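The Tarberg Gauge

The gauge at Tarberg was read twice a day, at six in the morning and six in the evening, and the readings were entered in pencil. Ink was not permitted. The manual did not say why, and the inspector had stopped wondering in his second year.

He drove up from Karnham on Thursday, January 21, 2021, with the annual form and a steel tape. The road was plowed as far as the dam keeper's house. From there he walked along the crest to the instrument hut, which held a float well, a chart recorder, a stool and the logbook. The recorder had been made by Alipour, a firm that no longer answered letters. It drew a line on a paper drum with a pen the width of a hair. The line was the level of the reservoir.

The inspection had two parts. First the level was measured by hand, with the tape, from the brass stud in the wall of the well. Then the figure was compared with the chart. A difference of 2 millimeters was acceptable. A difference of 3 required a note.

The difference was 12.

He measured again, wiped the tape, and measured a third time. He checked the float for ice and the cable for slack. The counterweight hung clear of the wall. The clock was on time. He wrote 12 in the box, in pencil, and opened the logbook to find when it had begun.
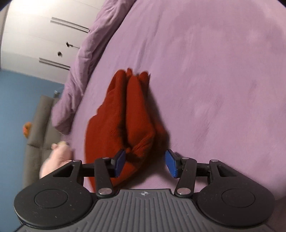 The keeper's entries were neat and went back nine years in the same hand. Each line gave the hour, the level, the wind and the state of the gates. The chart and the book agreed until the previous March. After that the book ran slightly high. It did so by a millimeter at first, then by more as the summer drew the water down, and it never came back.

An error in an instrument has a shape. A stretched cable gives a constant offset. A leaking float gives a slow drift in one direction, and a sticking pulley gives steps. The inspector plotted the differences on the back of the form and got none of these. The points rose through the dry months, held level through the fall, and rose again after the new year. He looked at them for some time. They followed the number of days since the keeper's wife had been moved to the hospital at Kaltow, a fact he knew only from a change of address on the payroll sheet.

He turned back through the book. Before March, the evening entries had been in the same hand as the morning ones, with one exception. The sevens were crossed in the evening. In the morning they were not. After March no seven was crossed.

Two people had been reading the gauge. One of them was tall and read the scale from slightly above. The other was short and read it from slightly below. Each had been wrong, and for years each had corrected the column toward the other without mentioning it, since a disagreement between morning and evening would have shown. Left alone, the tall one had gone on making his half of the correction. Then he had made hers too.

The form had a box marked Cause. The permitted entries were float, cable, clock, recorder and other. Other required an attachment.

The inspector sharpened his pencil into the stove. He wrote "scale, parallax," which was accurate, and under Remedy he wrote that a mirror should be fixed behind the scale at eye level. There was a place on the form for the height of the fixture above the floor. He left it blank and walked back along the crest to the house to ask.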